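ROB 240: Handling Demonstrations and Workcell Practice
Handout 7. Good practice for hand-held gripper recording
Revised November 15, 2021

Scope

These notes cover the rules for recording manipulation demonstrations with a hand-held gripper in the teaching lab. They apply to tabletop tasks with one operator. Two-handed tasks are covered in Handout 9. Work with a powered arm falls under the cell safety rules in Handout 3, which take precedence wherever the two overlap.

The course rules follow the Wusov lab procedure, with changes made after the Plistimport exercise. Where a rule is marked "shall," a recording that breaks it is rejected at review. Where it is marked "should," the reviewer may accept the recording with a note.

1. Terms

Episode: one continuous recording of one attempt at one task, from the start pose to the end pose.

Session: all episodes recorded by one operator at one station without a change of hardware.

Start pose: the gripper held open above the table, with both fingers in view and no contact with any object.

Contact face: the inner surface of a finger, including any pad fixed to it.

Task sheet: the page that names the object, the starting area, the target and the success condition.

2. Before the session

2.1 The operator shall read the task sheet in full before picking up the gripper. Most rejected episodes in the last run of the course were correct motions for the wrong task.

2.2 The contact faces shall be inspected. Felt and foam pads wear first along the top rim. Light fuzz is acceptable. A pad that has lifted, slid or torn through shall be replaced on both fingers, even when only one is damaged. Unequal pads shift the closing point to one side, and the offset then appears in every grasp of the session.

2.3 Finger screws shall be checked by hand for play. Do not overtighten into printed parts. If a finger moves under light thumb pressure, remove the tool from use and tag it.

2.4 Open and close the gripper 15 times through full travel before the first episode. Listen for scraping at the pivots. Bushings are cleaned with a dry cloth; oil is not used at the recording stations.

2.5 The camera window should be wiped at the start of every session and again after any break.

3. The work surface

3.1 Anything on the table that is not listed on the task sheet shall be removed or entered in the log. Fixed items, such as a storage basket used as a target, are listed once per session.

3.2 Position marks may be drawn on the table in pencil. Keep them light. Heavy marks or colored tape give a learned policy a cue that will be missing at any other table. The Jastton set, which we look at in Lecture 8, had to be recorded again for this reason: the trained policy went to the tape when the object had been moved elsewhere.

3.3 Marks from an earlier session are left in place or fully erased. Partial erasing is the worst case, as the residue varies from one episode to the next and cannot be described in the log.

3.4 Lighting should be even across the working area. Check for glare on glossy tabletops from the start pose, not from standing height. Change the lamp position between sessions if variety is wanted, never within an episode.

3.5 The background is part of the recording. Indicator lamps, screens and people walking past are all captured. Screens showing names, messages or grades shall be turned off.

4. During an episode

4.1 Begin in the start pose and hold it for a slow count of two.

4.2 Approach at a steady speed. Sudden wrist rotation blurs the image and degrades tracking. If the view has to change by more than a quarter turn, break the motion into stages.

4.3 The free hand stays out of the working area. An operator who steadies an object with the free hand shall mark the episode as assisted. Assisted episodes are kept in a separate folder and are not counted toward the quota.

4.4 Do not correct a failed grasp outside the view of the camera. A retry made in full view is valid and useful. Record it as a retry.

4.5 Do not press the fingertips into the table. Contact with the surface is allowed when the task sheet calls for it, for example when picking up a flat object.

4.6 End in the position named on the task sheet, with the fingers open, and hold again for a slow count of two.

5. Session limits

A session is limited to 100 episodes. Grip fatigue shows in the data before the operator notices it: approach paths become shorter, the opening width shrinks, and the end pose is held for less time. Take a break when asked by the station partner.

Each lab group submits 600 accepted episodes over the term. The shared course set closes at 2,000 episodes, and material recorded after that goes to the reserve set. The final upload is in December; the time will be posted on the course page.

6. Logging

Every session log shall contain:

operator code (no names)
station and tool number
task sheet number and revision
condition of the pads at start and end
items left on the table
lamp position
number of episodes recorded, rejected, assisted and retried
any change made during the session

A hardware change ends the session. This includes new pads, a different camera mount and any finger that was removed and refitted, even if it went back in the same position. Open a new log and run the calibration sequence again.

7. Review

Reviewers work from the recording and the log together. They do not review their own sessions. The Oosthuizen checklist is used, with one local change: item 4, on finger visibility, is scored over the whole episode and not only at the grasp. Both fingers need to be visible at the start pose. One may be hidden later by the object being carried.

Rejected episodes are never deleted. They move to the rejected folder with the rule number as the reason — "2.2" is enough, "bad pads" is not. A reviewer who rejects more than one episode in a row for the same rule should stop and contact the operator before going on.

8. Common errors

Starting the recording with the gripper already closed (4.1).
Moving a fixed item between episodes without a log entry (3.1).
Replacing one pad and leaving the other (2.2).
Trimming the hold at the end of an episode to save space (4.6). Files are submitted untrimmed.
Counting retries as separate episodes. A retry belongs to the episode it occurs in.

Reading for next time: Handout 3, sections on shared workspaces, and the calibration notes. Bring a completed log from your own station — a blank one will not be accepted for the review exercise.
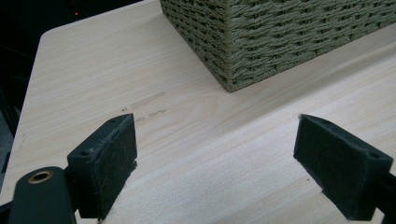 If one pad is replaced partway through a session, can the remaining episodes be kept under the same log?

The session ends at the point of replacement. Fit new pads to both fingers, run the calibration sequence, and record the remaining episodes under a new log.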